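Rainy season in the front office

Liam Carroll writes from the Tenodside building

April is here, and with it the yearly migration of umbrellas. I have worked in this building long enough to know that they come in by the armful on a wet morning and then stay, propped in corners and hooked over doorknobs, long after the sun is back out. In February I cleared one out from behind the radiator that had been there since before we painted. So this month's item is a small one, on umbrellas and desks, and I hope you will bear with me while I go on about it a little.

The first thing I would ask is that you fold the umbrella properly before you put it anywhere. I know how that sounds! But a black umbrella that has been wrapped and fastened takes up hardly any room at all, and one that has been left half open takes up a whole chair. Shake it out on the front step (the step, please, and away from the doormat), let it drip for a minute, then smooth the panels around the shaft in the same direction and do up the strap. My mother taught me to do it with the handle tucked under one arm, and I have never found a better way.

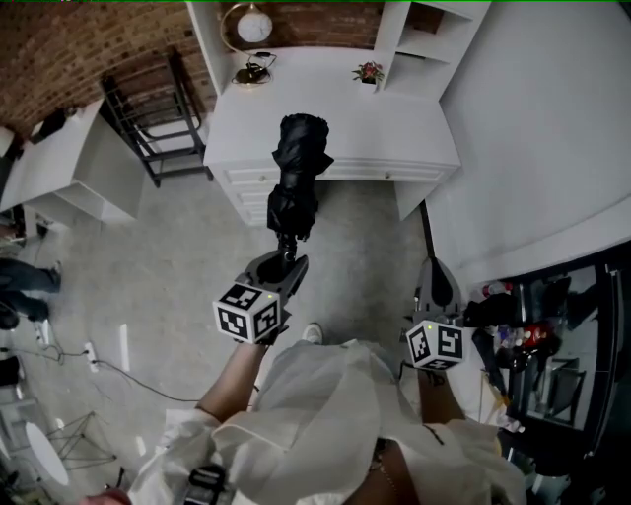 The second thing is where it goes afterward. We all like a clear desktop with a lamp and a plant on it, and I would be sorry to see that become the spot where wet things land. Water gets under the base of a lamp and leaves a ring, and it runs along a drawer front and swells the wood — I have eased enough stuck drawers in the Cerna room to have strong feelings on the matter. The tall stand by the main door is the right place for a wet umbrella. It has a tray in the bottom that lifts out, and whoever notices it filling up is warmly invited to empty it into the sink.

Dry umbrellas are another story, and you are welcome to keep one at your desk if you like to have it handy. Lay it flat in a wide drawer if you have one, or stand it at the back of an open shelf, where it won't roll off onto somebody's shoes. Chair backs are no good for it. The hooked handles slide along the slats and the whole thing goes down with a clatter just when someone is on the phone.

While I am on the subject of desks, a word for the flowering plants, which have done so much for the place these past weeks. Those of you with red or pink ones will want to pinch off the faded blooms as they go, and turn the pot now and then so it doesn't lean. Go easy on the watering, too, and tip out whatever collects underneath. I lost a very nice one at Prurley, where I used to work, by being too kind to it.

Finally, the unclaimed umbrellas. There are 2 in the cupboard next to the Tuominen room, both in good working order, one of them with quite a handsome curved handle. If you think one might be yours, come and have a look. Otherwise they will go in the stand for anyone to borrow, and all I ask is that they come back folded.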